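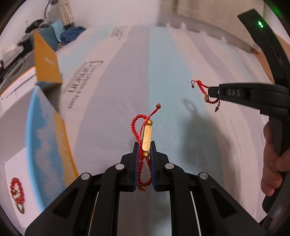
5. Handling Cord Bracelets and Small Jewelry

Home | Manuals | Packing Stations | Section 5 | Contact
Search this manual Go

5.1 Scope

This section applies to all Trirklow packing stations at which jewelry is handled with paired hand-held grippers. It covers station set-up, the handling of braided cord and beaded bracelets, and the changes in operator duties that took effect in February. Section 4 (Charging and Storage) should be completed before any step below is carried out.

Operators work with one gripper in each hand. The recordings made during a shift are used to prepare the Latuter automatic cell, which will take over the repeated picking and placing of single pieces. Operators remain responsible for inspection, for clasps, and for every piece the cell sets aside.

5.2 Preparing the work surface

1. Lay the printed sheet flat on the table and smooth it from the center outward.
2. Place the bracelets for the current order on the sheet. Leave enough space between pieces that one can be lifted without moving another.
3. Set cartons and gift boxes to the side of the sheet, outside the path of both hands.
4. Adjust the lamp so that the metal parts of the pieces do not glare.
5. Open and close each gripper fully three times. The fingers must meet evenly and release without sticking.
6. Check the ribbed pads on the inner faces of the fingers. Wipe them with a dry cloth.

CAUTION: Do not use solvent or hand cream near the pads. Residue may mark cord and cause pieces to slip.

5.3 Picking up a cord bracelet

1. Approach the piece with the fingers open and parallel.
2. Close the pads on the braided cord. A bracelet may be held upright between the pads, with loops of cord standing free above and below the grip.
3. Stop closing as soon as the cord is held. Additional pressure flattens the braid.
4. Lift slowly and allow loose ends to hang. Do not shake the piece to straighten it.
5. If a tail cord passes into the opening of the chassis, lower the piece to the sheet, release it and begin again. Do not pull the cord through.

NOTE: Bar charms may rest against the top of the pads. They should not be used as the gripping point, as the pads can turn the bar against its fittings.

A second bracelet may be held at the tip of the other gripper while the first is being placed. Keep the two pieces far enough apart that their hanging ends cannot touch.

CAUTION: End beads are small and can catch between a finger and its linkage. Stop at once if a finger does not open fully. Set the gripper down before clearing it by hand.

5.4 Beaded bracelets

1. Locate the clasp before closing the fingers.
2. Grip across the beads, away from the clasp.
3. Place the piece in its box with the clasp facing up so that it can be inspected.

5.5 Changes to operator duties

Under the former procedure, each operator picked, checked and boxed every piece by hand, and the shift target was 300 boxes. The shift target no longer applies to recording stations. An operator is expected to complete the work at an even pace, and a slow pick that is carried out correctly is preferred to a fast one.

The following rules apply at all recording stations:

a. A recording session lasts no longer than one hour and is followed by a break away from the table.
b. Recordings are used for training the cell. They are not used to rate individual operators or to set pay.
c. Dropped pieces and failed picks are not deleted. The operator completes the attempt and continues.
d. Operators who report wrist or thumb strain are moved to inspection on the same day, at the same rate.
e. Staff who move from packing to inspection receive the Skála course during paid hours.

Questions about reassignment should be addressed to Štěpánka Danko, Station Training. Open consultation is held each Thursday at 2 p.m. in the Westar building.

5.6 Ending a session

1. Set down any piece still held and open both grippers.
2. Stop the recording at the station panel and wait for the confirmation tone.
3. Enter the order number and the number of pieces handled in the station log.
4. Return unboxed bracelets to their tray.
5. Place both grippers on their stands with the fingers open.

NOTE: If the station panel shows code 3721, the recording was not saved. Do not repeat the session. Record the code in the log and inform the shift lead.

Continue to Section 6: Inspection and Rework

Was this section helpful? Yes 4 No 0
Comments (0)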